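Temp Music and the Final Score: A Study of Cue Placement in a Short Period Drama

Prys Jarman and Tomos Foulkes
Film Sound, second-year project report

1. Background

Editors commonly cut a film against existing music before the composer has written anything. This borrowed music is called the temp track. It helps the editor judge pace and it gives the director something to show. It also tends to stay in the ears of everyone who has worked with it, and the finished score can end up as a close copy of the temp.

We wanted to look at this on a small scale. The film used was Dasora, a short period drama made by last year's directing group. It takes place in a boarding house over one night, and it has three main scenes: a dinner, a conversation on a staircase, and a departure at dawn. The directing group cut the film with a temp track made of present-day electronic pieces. The finished film was then scored by a student composer using the same cue points. We were given both mixes, the dialogue and effects stems, and the editor's cue sheet.

The question was whether music placed for the temp still worked once the music itself had been replaced, and whether a score spotted from scratch would put its cues in different places.

2. Terms used

Spotting is the process of deciding where music starts and stops. A cue is one continuous piece of music in the film. The in-point and out-point are the first and last frames of a cue. A hit is a moment in the music that lines up with an action or a cut. Ducking means lowering the music under speech.

3. Materials

Three versions of Dasora were prepared.

Version A is the film with the temp track, as exported by the editor.

Version B is the film with the finished score, which keeps every in-point and out-point from Version A.

Version C is our own. We spotted the film again from the dialogue and effects stems alone, with the temp muted. The composer's recordings were then re-edited to fit the new cue points. No new music was written. Where a cue had to be longer, we repeated a section or extended a held chord. Where it had to be shorter, we cut at a phrase ending and added a reverb tail.

Picture was identical in all versions. Dialogue and effects levels were not changed, apart from one door slam in the staircase scene that had been mixed low in Version A to make room for a drum hit. In Versions B and C it was brought back to the level in the original stem.

4. Spotting method

Each of us spotted the film alone before comparing notes. We watched once without stopping, then again with the timecode visible, and wrote down the points where we felt music should enter or leave. A reason had to be given for each point. "It felt empty" was not accepted as a reason on the sheet, although both of us had written it in a first draft.

The two sheets agreed on the dawn scene and disagreed on the dinner. Jarman wanted no music at the table until the host leaves the room. Foulkes wanted a low cue from the first line of dialogue, fading before the toast. We tried both with picture. The early cue masked consonants in two of the quieter speeches, and ducking it far enough to fix this made it close to inaudible. The later entry was kept.

The staircase scene took the most time. In Version A the music runs through the whole conversation and there is a strong hit on the cut to the upper landing. Without music the cut reads clearly by itself, mainly from the change in room tone. We removed the hit and moved the in-point to the end of the conversation – this left the longest stretch of unscored film in any version.

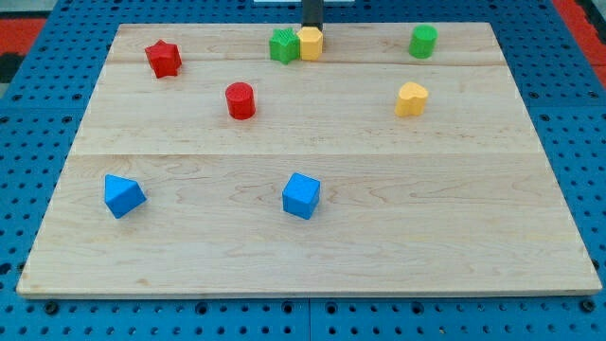

Why was the temp track muted instead of only being turned down? At a low level its beat could still be heard, and in a first trial our in-points kept landing on its downbeats.

That trial was carried out on the dawn scene only. With the temp playing quietly, both of us marked entries within a few frames of the existing ones. After a break we repeated the task in silence and both moved the entry later, to the moment the carriage is heard outside. The trial sheets were kept but are not part of the results below.

5. Screening

The versions were shown in the department's small screening room, one version per group, so that no viewer saw more than one. Viewers were students from other courses who had not worked on Dasora. They were told the film was a finished short and were not told that the study was about music. Playback level was set once with a test tone and left alone.

After the film each viewer filled in a short form. It asked for a summary of the plot, a description of the mood of each main scene, and any moment where attention drifted. The last item asked for comments on picture and sound in general. Music was not named on the form until the second page, which was handed out after the first had been collected.

We had planned to use rating scales. These were dropped after a test with classmates, most of whom circled the middle value for every item. Written answers were slower to process but gave more usable material.

6. Results

6.1 Dinner scene

Viewers of Version A described the dinner as tense or as "like a trailer." Several mentioned the music on the first page, before being asked. The usual complaint was that it told them something bad would happen before anyone at the table had done anything. Two comments went the other way and praised the modern sound against the old costumes.

Viewers of Version B gave mixed answers. The orchestral cue was described as pleasant, but some did not understand why it stopped at the toast. In the temp, the stop falls on a break in the beat. The finished score has no beat at that point, and the out-point seems to lose its purpose.

Viewers of Version C rarely mentioned music in the dinner at all. Their plot summaries contained more detail from the dialogue, including the line about the unpaid bill, which was missing from most Version A summaries.

6.2 Staircase scene

This was the weakest scene for Version C. Some viewers reported that attention drifted during the conversation. The dialogue here is slow, with long pauses, and the performances were probably shaped in the edit around continuous music. Taking the music away exposed pauses that had been left in for it. Version A was best liked in this scene, and the hit on the upper landing was mentioned favorably.

6.3 Dawn scene

All versions were received well. The later entry in Version C was noticed by one viewer, a music student, who wrote that the carriage wheels "became the start of the tune." The effect was accidental. The wheels and the opening figure happen to run at a similar speed.

7. Discussion

The results give some support to the view that cue points belong to the music they were made for. Version B kept the positions but not the rhythm that had justified them, and the stop at the toast is the clearest case.

The staircase scene complicates this. Respotting treats the picture as fixed and neutral, when in fact the picture was cut to the temp. By the time the composer starts, the temp is present in the length of every shot. Muting it removes the sound and leaves its timing behind. A fair test of a fresh score would need a fresh edit as well, and this was outside the project.

The question of period also came up more than expected. Dasora is set long before the kind of music used in the temp. A deliberate mismatch of this kind is a known choice in costume films, and viewers did not object to it as such. Objections were to loudness and to the amount of music. We think a stylized score can be used with historical settings, but that it draws attention to itself and so needs careful control of level under speech.

8. Limits

The groups were small and were not matched for age or interest in film. Version C was assembled by the same people who designed the form, and we may have favored it without meaning to. The re-edited cues contain joins that a trained listener can hear, the worst being in the dawn scene just after the gate closes. The film has only one composer and one editor behind it, and other pairs may work in other ways.

The screening of Version B started late after a fault with the projector sound, and some viewers had been waiting in the room for a while. Their answers on drifting attention should be read with this in mind.

9. Further work

The editor of Dasora has agreed to recut the staircase scene from the rushes with no temp in place. We intend to score this cut in September using the same recordings and to show it beside the Version C scene. A second point to follow up is the door slam. Its restored level was noticed by viewers of both B and C, and it may account for part of the change in mood that we have put down to music.

Appendix: Division of work

Spotting was done by both authors. Jarman carried out the music edits and the mix of Version C. Foulkes prepared the forms, ran the screenings and typed up the written answers. Sections 1 to 4 were drafted by Jarman and sections 5 to 9 by Foulkes.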